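Rostidon: README for the laundry set

Rostidon is the robotics club's student project for this year. The aim was a robot that folds clothes. So far we have members who fold clothes while holding a gripper, and our families consider this progress.

What is in it
85 recordings of one person picking up, moving or folding a garment on a bed. 80 are usable. The other five are kept in a folder called regrets.

Who did what
Rungnapa Phuthong: recording, most of the folding
Boonmee Intarasuk: labels, arguments about labels
Iida Mustonen: the loader, and this file when she has time

Layout
clips/ one folder per recording
labels.csv garment, start, end, result
regrets/ see above

Labels
The result column says folded, nearly or heap. Boonmee wanted a fourth grade between nearly and heap. He was outvoted 2 to 1.

Known problems
Socks are missing. They were in the plan in October.
The loader wants 6 columns if you use the old branch. Don't use the old branch.
Trousers are labelled "trouser" in the early clips and "trousers" later on. Search for both.

Sample from clips/ 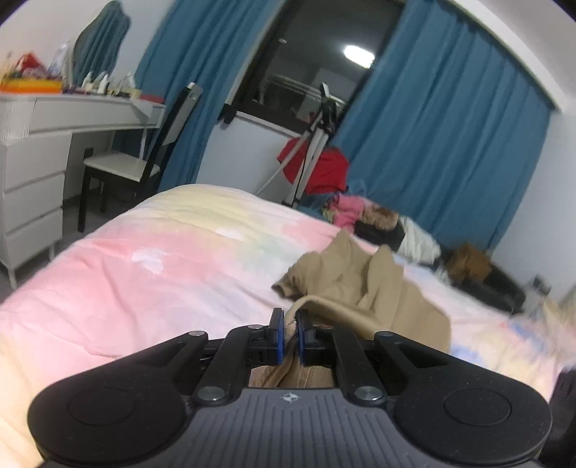
Reading time: 1 min

Khaki garment, pinched by a folded edge with the seam between the blue pads. Grips on a seam get their own tag, seam_grip, as Iida wants to train on those first. The rest of the cloth does as it likes, and there is no tag for that yet.

Last changed 15 December 2022. Send corrections to Boonmee, who will disagree with them.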